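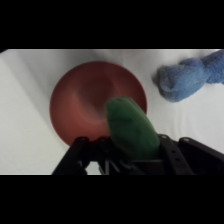 *Vista desde la cámara de muñeca: la pinza sostiene el objeto verde blando sobre el cuenco rojo. Al fondo, la toalla azul.*

# Visita al laboratorio de manipulación de Cedine

Notas de la jornada de puertas abiertas de diciembre. Llegamos a las nueve y media y salimos poco antes de las dos. El programa incluía una charla de presentación, el recorrido por las salas y una sesión de preguntas. Lo que sigue se centra en la parte de aprendizaje por demostración, que era el motivo del viaje.

## Llegada y organización

Cedine ocupa la segunda planta de un edificio de oficinas, encima de un almacén de material eléctrico. Se entra por la calle de atrás, cosa que la invitación no decía. En recepción entregan una tarjeta y una hoja con las normas: no cruzar la cinta amarilla del suelo, no apoyar nada en las mesas de trabajo y dejar las mochilas en el armario del pasillo.

Nos dividieron en dos grupos. El nuestro empezó por la sala de manipulación y dejó la charla general para el final, de modo que algunos términos los entendimos tarde. Si se repite la visita, conviene pedir el orden contrario.

## Qué investigan

El proyecto se llama Plivik y estudia una pregunta bastante acotada: cuánto mejora una política de control entrenada con demostraciones humanas cuando se cambia la disposición de los objetos y no la cantidad de demostraciones. La tarea base es siempre recoger un objeto blando y dejarlo en un recipiente. Alrededor se colocan otros objetos que no intervienen.

La comparación principal se hace entre dos conjuntos de datos del mismo tamaño, con 200 demostraciones cada uno. En el primero, el recipiente y el objeto parten siempre de las mismas posiciones, con pequeñas variaciones. En el segundo se reparten por toda la superficie, se cambia el elemento de distracción y se arruga o se estira la tela que cubre la mesa. El tiempo de grabación es mayor en el segundo caso, porque hay que recolocar los objetos entre un episodio y el siguiente.

En total, contando pruebas anteriores y otras tareas, el archivo de Plivik tiene 1799 episodios. Para los resultados que nos enseñaron solo se usa una parte. El resto se reserva para un estudio posterior sobre datos mezclados de varias tareas.

## La sala de manipulación

Es una habitación alargada, con persianas bajadas y luz de techo. Hay 4 puestos separados por mamparas bajas. Cada uno tiene su mesa, un brazo y un ordenador, y todos usan el mismo programa de grabación, desarrollado por Jisico, una empresa pequeña con la que comparten planta. El programa guarda a la vez las imágenes, la posición de las articulaciones y la apertura de la pinza.

Nos explicaron la tarea en el segundo puesto. Sobre una tela blanca estaban el cuenco rojo y la toalla azul claro, hecha un bulto. El objeto que se manipula es un peluche verde alargado, parecido a un pepino. Lo eligieron blando a propósito: se deforma al cogerlo y no queda siempre igual entre los dedos de la pinza, lo que obliga a la política a corregir la orientación antes de soltar.

La toalla tiene la función de distraer. Según la explicación, con los datos del primer conjunto el sistema aprende asociaciones que no interesan, por ejemplo acercarse a la zona donde solía estar un objeto aunque ya no esté allí. Con la toalla cambiada de sitio y de forma en cada episodio, esa asociación pierde peso.

La cámara de muñeca aporta la información más útil en el último tramo, cuando la pinza ya está encima del recipiente. También es la que más problemas da. La propia pinza tapa una parte del cuenco, y el objeto sujeto, al estar tan cerca, puede salir algo borroso. Probaron a cambiar el ángulo del soporte y lo dejaron como estaba: al inclinarlo ganaban visión del recipiente y perdían la del contacto con el objeto.

Alguien del grupo preguntó por qué no usaban solo una cámara fija. La respuesta fue que lo habían intentado y que el agarre empeoraba, sobre todo cuando el brazo se interponía entre la cámara y el objeto. En la configuración actual se combinan ambas.

## Resultados

Para evaluar cada política hacen 100 intentos con posiciones iniciales sorteadas de antemano. Se cuenta como acierto que el objeto acabe dentro del cuenco y que el cuenco no se haya volcado. Si el objeto queda apoyado en el borde, el intento es un fallo.

En la pantalla del fondo proyectaron las curvas. No repartieron las tablas, así que me limito a recoger las conclusiones que dieron:

- Con las posiciones iniciales del primer conjunto, las dos políticas rinden de forma parecida.
- Con posiciones nuevas, la entrenada con datos variados falla bastante menos.
- La mejora se nota más en la colocación que en el agarre.
- Al retirar la toalla, la política del primer conjunto cambia de comportamiento y la otra apenas lo hace.

El tercer punto dio lugar a la discusión más larga. La hipótesis del equipo es que el agarre depende mucho de la geometría local, que se parece en todos los episodios, mientras que la colocación exige localizar el recipiente en una superficie con sombras y pliegues. Reconocen que no lo han comprobado por separado. Tienen previsto repetir la prueba con iluminación controlada.

También explicaron un resultado negativo. Añadieron variaciones artificiales de color a las imágenes de entrenamiento, con la idea de sustituir parte de la variedad real, y el efecto fue pequeño. El gasto de tiempo en recolocar objetos sigue sin tener un sustituto barato, al menos en esta tarea.

## Limitaciones que mencionaron

Todos los ensayos comparados se hicieron con el mismo modelo de pinza. No saben si las conclusiones se mantienen con dedos más anchos o con superficie de goma. El recipiente tampoco cambia de forma, solo de posición. A mí me parece la objeción más seria, porque un cuenco ancho y poco profundo perdona bastante error al soltar.

Las demostraciones las grabaron pocas personas y cada una tiene su manera de mover el brazo. Hay quien baja en vertical y hay quien llega en diagonal. En Plivik anotan quién graba cada episodio con un código, pero todavía no han analizado esa variable.

## Charla final y preguntas

La charla general se dio en la sala Siriwardena, al otro extremo de la planta. Es pequeña para dos grupos y parte de la gente se quedó de pie. La primera mitad trató de la historia del centro y la segunda repitió, con menos detalle, lo que habíamos oído en la sala de manipulación.

De las preguntas anoto dos. Sobre la publicación de los datos, respondieron que quieren abrir primero los episodios de la tarea base, sin fecha. Sobre el coste de grabación, dijeron que la mayor parte del tiempo se va en preparar la mesa, y que por eso están probando una lista de posiciones generada por el programa, que el operador sigue desde la pantalla.

## Pendiente

- Pedir las tablas de resultados y la definición exacta de acierto.
- Preguntar si la tela se cambia entre sesiones o siempre es la misma.
- Confirmar con Jisico si el programa de grabación admite una segunda cámara de muñeca.
- Ver si podemos repetir la comparación en nuestra mesa con un recipiente más estrecho.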